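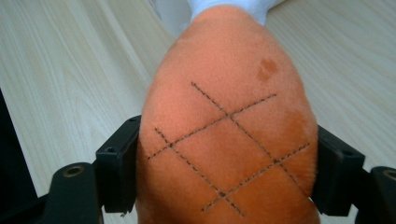
By Benedita Teixeira, Recording Secretary
Posted under: Meeting Minutes

HENDRICKS ASSOCIATION OF PHYSICAL THERAPISTS
Minutes of the Regular Membership Meeting
Saturday, August 12, 2023
Hendricks Public Library, Lower Meeting Room

Presiding: Oluwaseun Nwachukwu, President
Officers present: Paloma Benavides, Vice President; Nelu Iordache, Education Officer; Benedita Teixeira, Recording Secretary
Officers excused: Hanna Palamarchuk, Membership Officer (written report received)
Members signed in: 32

1. Call to Order
The President called the meeting to order at 9:35 a.m. A quorum was present. The agenda was adopted with one change: the item on room rental was moved ahead of the education report at the request of Ms. Benavides.

2. Minutes of the Previous Meeting
The minutes of the spring meeting were corrected to show that the motion on parking permits was tabled and did not fail. The minutes were approved as corrected.

3. Membership Report
The written report of Ms. Palamarchuk was read by the Secretary. Paid membership stands at 1009, compared with 971 at the same point last year. Student memberships account for most of the growth. Renewal notices returned by the post office will be sent again by email. Members who have changed employers are asked to update their mailing address before the fall notices go out.

A member asked whether assistants in their first year of practice could be offered the student rate. The President replied that the bylaws do not allow it at present. Ms. Benavides agreed to draft an amendment for the next meeting.

4. Room Rental
Ms. Benavides reported that the library will charge for weekend use of the lower meeting room beginning in January. Two other locations have been visited. The Plumura Center has better parking and a larger floor area for practical sessions, but its treatment tables are fixed in height. The church hall on Alder Street is less expensive and has no elevator.

Discussion followed. Several members stated that a building without an elevator was not suitable for this Association. It was moved and seconded that the Vice President request a written quote from the Plumura Center covering four dates. Motion carried. One member abstained, being employed there.

5. Education Report
Mr. Iordache reported on the knee course held in June. Evaluation forms were favorable on the whole. The section on stair training was rated highest. The most frequent complaint concerned the afternoon practical, in which participants waited too long for a table. Enrollment for the repeat session will be limited to 20.

Mr. Iordache presented a revised course outline. The morning will cover bony landmarks, range of motion measurement and swelling, and the afternoon will cover return to work after knee replacement. Members with hospital experience asked that more time be given to patients who live alone. Mr. Iordache accepted the suggestion and will shorten the segment on taping.

The Association's home exercise booklet is out of print. Kovix Printing has quoted a price for a second edition in large type. It was moved and seconded to accept the quote, subject to proofreading by two members. Motion carried.

6. Website
The contract with Zedato for hosting the Association's website ends this winter. The Secretary reported that the member directory continues to show some former members. It was agreed that the contract would be renewed for one year and that the directory would be corrected before the renewal is signed.

7. New Business
A letter was received from the county senior services office asking for a speaker on preventing falls. The President will reply and invite members to put their names forward.

A member asked that coffee be available before the meeting is called to order. Referred to the Vice President.

8. Adjournment
There being no further business, the meeting was adjourned at 11:20 a.m.

Respectfully submitted,
Benedita Teixeira
Recording Secretary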